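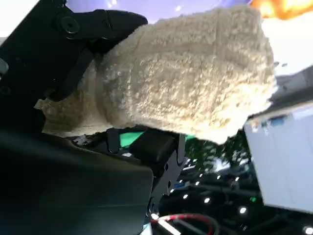
Chapter 14. The Table Task

Print | E-mail
Reading time: 14 min

The earlier chapters treated the arm, the hand, and the control program as separate subjects. This chapter puts them together in one student project, the Turnus table task, which is used in the second term of the Skuvamstead course and, with different scoring, in the Erside club competition.

The task is short to state. A soft roll has to be moved between a plate and the open table by a robot with two arms. The other objects must stay where they are. A run is limited to 60 seconds, and a team submits a log of 101 runs. Runs that fail are kept in the log and marked as failures.

Soft objects are used on purpose. A rigid block has one shape, and a grasp planned from its outline will usually fit. A soft object bulges away from the fingers as they close, and the part outside the grip can sag and touch something else. The closing distance is therefore a poor measure of how well the object is held. Section 14.3 returns to this point with the motor current readings.

14.1 Layout

The table is white, with a grid of square tiles. The grid is convenient for notes, but students should not use it as a coordinate system. Positions are given in the table frame defined in Chapter 9.
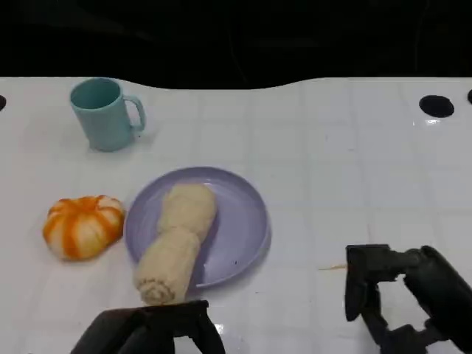 Figure 14.2. Roll on the lavender plate, with the pumpkin and the mug to the left.

The mug and the pumpkin serve as obstacles. Neither is to be touched. The handle of the mug counts as part of the mug, a rule that has cost several teams a run. If a gripper touches the plate, the run is still valid — provided the plate remains flat on the table.

Before each session, the team records the starting position of every object and saves one view from the head camera and one from each wrist. The wrist view is needed because the hand can hide the object from the head camera during the last part of the approach.
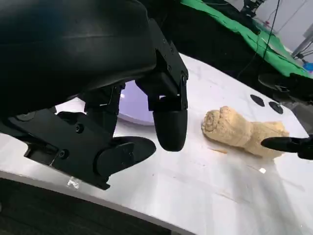
Why is the approach stopped before the fingers close?
The pause lets the program compare the measured position of the roll with the planned one. If the difference is above the limit set by the team, the hand backs away and the approach is planned again.

The Ekinci method, used in the rest of this chapter, divides a run into approach, pause, close, lift, and release. Each stage has its own exit condition, and the log must show which condition ended it. A time limit is an exit condition like any other. Teams often leave it out of the release stage, and the program then waits for a contact signal that does not come. 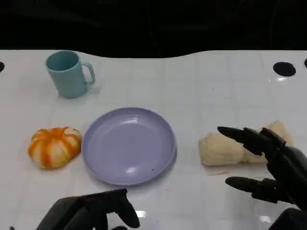
14.2 Planning the Approach

Start with one arm. The second arm is parked in a fixed pose and stays there until the first arm can complete the task alone. Its volume must still be entered in the collision model — a parked arm is an obstacle too.

Choose an approach direction that keeps the lower finger clear of the plate rim. Set the speed limit for the final stage separately from the speed limit for free motion, and write both values at the top of the log.

This site uses cookies to remember your place in the chapter. Accept | Settings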